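3. Shift Handover Notes at the Drumgate Plant

3.1 Setting

The handover study was carried out at Drumgate, a plant that makes molded parts for kitchen appliances and garden tools. Production runs day and night in two shifts, with a change at six in the morning and another at six in the evening. The outgoing shift lead writes a note for the incoming lead before leaving the floor. Until the spring before our study, the notes were kept in bound paper books, one for each line. The plant then moved to Jumever, a shared logbook program that runs on the desk computers at the end of each line and can be searched by date, line and author.

Drumgate did not change what a lead was expected to write. The written rule, which had been in force for several years, asks for "anything the next shift needs to know." No length is given, and leads are free to write in full sentences or in fragments. The rule also says that a note must be entered even when there is nothing to report, and most leads in that case write "all normal" or "quiet night."

3.2 Material

We collected 531 notes, covering both the last paper books and the first months of Jumever. Notes written during the yearly shutdown in June were left out, as the lines were not staffed in the usual way. Pages that had been torn or soaked through were also left out when the text could not be read with confidence.

Each note was typed into a plain text file with the original spelling kept. Abbreviations were not expanded at this stage. Names of employees were replaced with role labels by Asabe Ajayi, who also kept the key. The first author never worked with the key and coded the notes from the cleaned files only.

3.3 Coding

Two coders, Henryk Adamczyk and Bartosz Wieczorek, read every note and divided it into items. An item was any stretch of text that told the reader one thing, such as a low stock of resin, a part count, or the fact that a visitor was expected. Each item was then given one of four labels: state (how things are now), event (what happened during the shift), request (what the reader should do) or social (greetings, thanks, complaints and jokes).

The line between state and request caused the most trouble. "Bin 4 almost full" is a state by its wording, yet every lead we spoke with read it as a request to empty the bin. After a first round we settled on coding by wording alone and adding a separate mark when both coders thought that a request was implied. This made the work slower. It did allow us to compare what was said outright with what was left for the reader to work out, and Section 4 relies on that comparison.

Disagreements were settled by talking them through. Where the coders still disagreed, Mieczysław Zieliński made the final choice. He had worked as a shift lead at another site before joining the study and was familiar with most of the abbreviations, although a few local ones ("GTR," "soft start Benny") had to be checked with the plant. The second of these refers to the Benedetti press on the north line, which has to be brought up slowly after a stop.

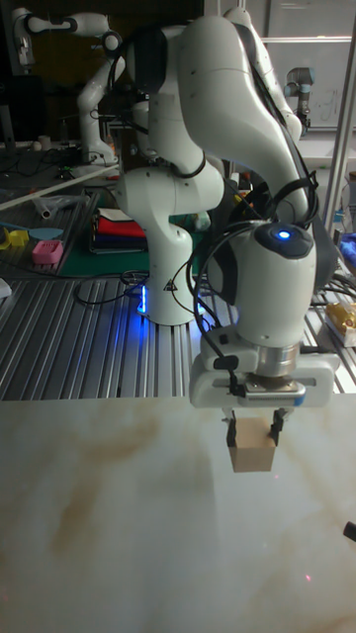
Figure 2.

Who should decide what goes into a handover note? At Drumgate the outgoing lead decides alone, and most of the leads we interviewed wanted to keep it that way, although several would have liked the incoming shift to be able to ask for items in advance.

3.4 Interviews

In addition to the notes, we interviewed leads from both shifts. The interviews were held in the break room or the small office beside it, mostly in the half hour before a shift began. One took place on a Sunday at the request of the person being interviewed. Sławomir Krawczyk led the interviews and followed a short guide, which covered how the person had learned to write notes, what they read first when coming on shift, and whether they could recall a note that had caused a problem.

The last question produced the longest answers. One lead described a note that read "changed over to the gray, watch it." The gray in question was a new colorant sold under the name Gristosine, but the incoming lead took it to mean the older gray pigment, which was stored in nearly identical drums. The wrong drum was opened and the batch was scrapped. Both leads remembered the case, and each gave it as an example of the other person's habits. The note itself was in our paper sample and had been coded as one event and one request.

Another lead said that he rarely read the note at all if he could speak with the person who wrote it. In his view the note was a record for the office, and the real handover took place at the coffee machine. A colleague on the opposite shift described the same conversations as "catching up" and said that everything important was in the book. The two had been handing over to each other for four years.

3.5 Length and form

The notes entered in Jumever were shorter than those in the paper books. Roughly 70 percent of them consisted of a single line, and many ended without punctuation. Paper notes more often ran to a second paragraph, in which the lead would return to something left out of the first. We also found arrows, underlining and small sketches in the paper books, none of which could be carried over into the typed files. We recorded their presence in a separate column but did not code their content.

Social items nearly vanished after the change. Thanks to the other shift, which had been common at the bottom of paper pages, appeared in only a handful of the later notes. When asked about this, leads pointed out that the program's entries could be read by managers in the front office. One said that she had started leaving thank-you messages on sticky notes attached to the monitor. These were thrown out at the end of each week and were not available to us.

Requests did not decline in the same way. They became more direct, with fewer softening words such as "if you get a chance," and were more often placed at the start of the note. The share of implied requests fell over the same period, as reported in Section 4.2.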